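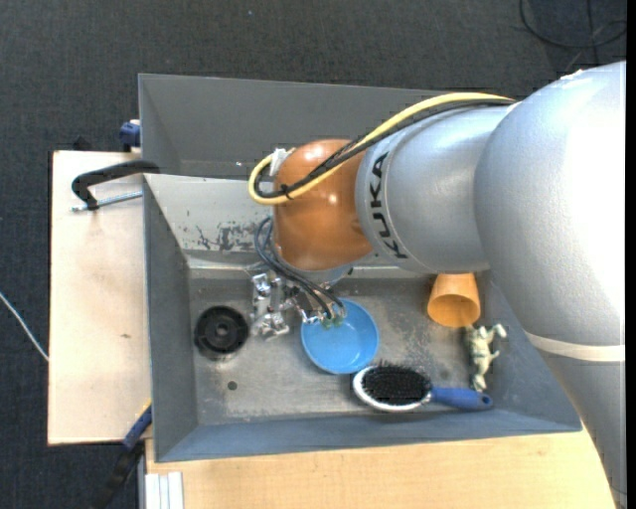
Cayetano Salcedo wrote back the same evening that if the arm costs what the quote says it costs, he can't see what there is left to talk about. I want to start with his email, as I think most of you would have sent it too.

**Opening — keep it short**

- Read his line out. Pause.
- The quote covered the arm. Ask the room what else they'd put on the page before signing. Wait for three answers, even if it's slow.
- I signed off on one of these once with a single line for "installation." Own up to that early.

**What the quote leaves out**

Go slowly. People write this part down.

- Gripper. Usually a separate supplier and a separate warranty. Laryea's price was for the bare arm, and I had to ask twice to get that in writing.
- Cables and air lines running down to the tool. They bend every cycle and they wear. Ask what a replacement set costs and how long it takes to arrive.
- Bins, tables, clamps. You can clamp a bin to a board for a trial. For a line running two shifts, get fixtures priced.
- Guarding and the safety review. Plolis left both out, then called them "site dependent." Everything is site dependent.
- Somebody's time. Put a name on it. If you can't, the budget isn't finished.

**The trial**

Zekomari offered us a trial on our own parts in July. Good of them. Things I'd ask for now that I didn't ask for then:

- Mixed items in one bin. A round bowl, a cup on its side and a hairbrush are three different problems for a gripper, and vendors like to show you one of them over and over.
- We pick the items, and we hand them over that morning.
- 256 picks minimum, logged, with every human touch counted as a failure. Virgil Dobre argued for fewer. I still think he was wrong, and he's welcome to say so in the Q&A.
- Someone from our side holding the log sheet.

(If the clicker is working, skip back to the opening slide for this. If it isn't, carry on.)

**Payback**

- Jelidari's spreadsheet had us paid off in 3 years. Same sheet with our own downtime and our own wage numbers: 7.
- Seven might still be fine! It depends what the building lease looks like and whether the product mix holds still. Ours doesn't.
- Be careful here — don't sneer at the spreadsheet. The arithmetic was correct. The inputs were theirs.
- Ask for the cell that assumes the uptime. Change it in front of them and watch the bottom row move.

**Used equipment**

Somebody will ask. A scuffed bin or chipped paint doesn't bother me. Controller age does. Before buying used, get the controller model, the software version, and a written answer on how long spare parts will be sold. A "probably" goes in the budget as a no.

**What I'd do with the money**

- Rent first if anyone will let you. Not many will.
- Hold back a reserve and don't tell the vendor it exists.
- Pay the last part of the invoice after acceptance on your parts, at your site. Expect a fight over this.
- Cayetano's question again: what's left to talk about? Put up the two totals, quote and real. Let them look.

**Q&A, likely ones**

- "Are you against automation?" No. I'm against buying it off one page.
- "Which vendor did you choose?" We haven't. Decision has been moved twice.
- "Does it need a full-time technician?" Ask the vendor for 8 customers with a similar setup and phone them yourself. Don't let the salesperson sit in on the call.
- Reserve cost percentage — I don't have one I trust. Say so and move on.

Handout: blank budget sheet, one side only. Bring spares.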